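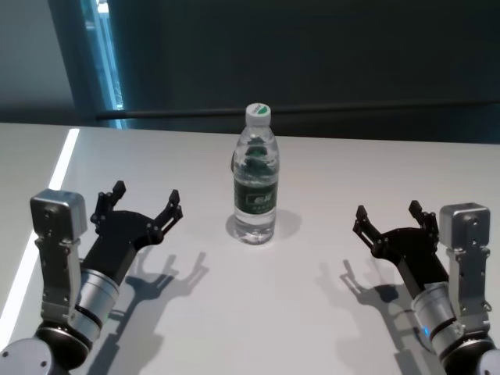 Two-arm cell stops short of the bottle with error 152

Posted by dunstan_bench, 10/17/18

We have a pair of arms on a Hellari controller doing a simple bottle pick. Since an update in May, one arm drives to the approach point, opens the gripper and faults with code 152. The other arm then holds position too. The log says "grip width out of range." It did 3866 cycles before the update without this fault.

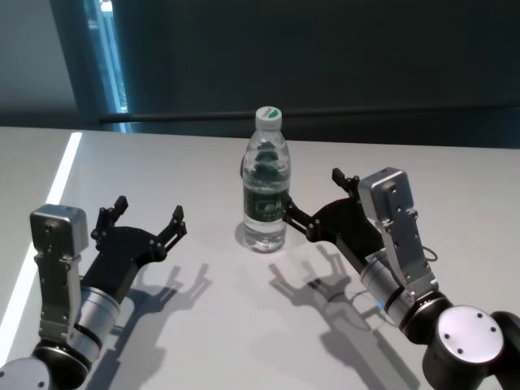

I have swapped the gripper cable and run the homing routine again. Same result. The fault clears on reset and comes back within 5 picks. Has anyone seen this?

kernmont_tech

152 on that controller is a width check. The update puts the open limit back to the factory value, so if yours was set wider, the fingers go past the limit and it trips. Open the gripper page, read the actual width with the fingers fully open, and enter that as the new limit. Save it for each arm separately.
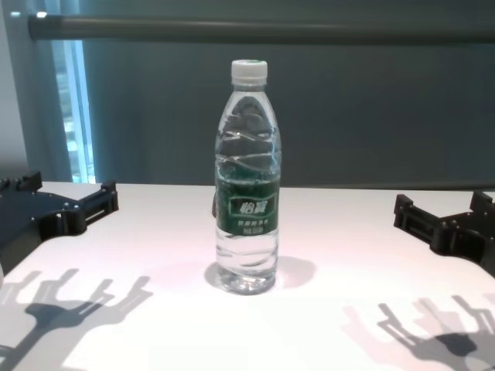

Cut power to the arms before you put your hands near the fingers. A reset can start a move on this controller if the program is still loaded. We had a finger pinched that way at our Brollodwood shop.

Does the limit have to be entered again after every restart?

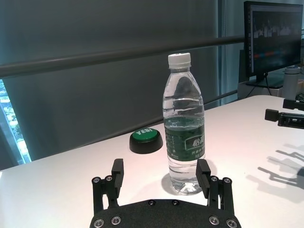
Will the arms remember the new limit after a power cycle?

They will if you press Save on the gripper page before you leave it. Apply only lasts until power off.

shopfloor937

Had the same code, turned out to be a bad cable. Try another one.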